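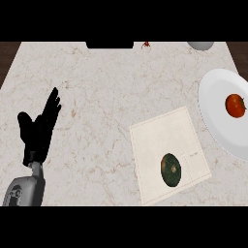

Rizwan Seneviratne used to tell every new group of trainees that the arm you should worry over is the one that has stopped without telling you why, and he would add that he had learned this on his own time and at the cost of a perfectly good lunch break. A moving arm, he said, at least has the courtesy to show you where it is.

Chapter 5
The Hand That Did Not Close

Up to now we have been rather kind to our robots. In the first chapters they reached, they grasped, they set things down, and if they missed we changed a number and tried again. This chapter is less cheerful, though I hope you will find it more interesting, because we are going to spend all of it on a single fault and follow it from the first odd reading to the last line of the repair log.

The task was a plain one, of the sort you have already met in your simulator exercises: a kitchen counter, an avocado lying on a napkin, a tomato on a plate, and a black hand with its fingers open. The avocado was to be picked up and put on the plate beside the tomato. The team at Mestside had run it 1,000 times in simulation under the Trultik controller and were pleased with it (and I would have been pleased too!). Then they moved the same program to the real arm in their test kitchen. On run 22 the hand came down over the fruit, the controller reported a good grasp, and the fingers never closed.

Now, an avocado left where it lies does no harm to anyone. What came next was the serious part. Believing it held something, the arm lifted, swung toward the plate and waited there for the signal to let go. A technician saw a still arm and an untouched avocado, took the run to be over, and reached across the counter to reset things by hand. The release signal arrived 2 seconds later, and the arm set off for home at full speed with her sleeve in its path. She was bruised and badly startled, and she was back at work the same afternoon — a luckier ending than the setup deserved.

You will probably have your own suspicions already, and I would like you to write them down before you turn the page. Was it the hand, which could not sense its own fingers? Was it the controller, which took a command sent for a command obeyed? Or was it the counter itself, where a person could reach in with the motors still powered? The first report blamed a loose Clesex connector at the wrist and stopped there. We will begin with that connector, and with the question of why a loose plug was able to pass for a closed hand.

5.1 Commanded State and Measured State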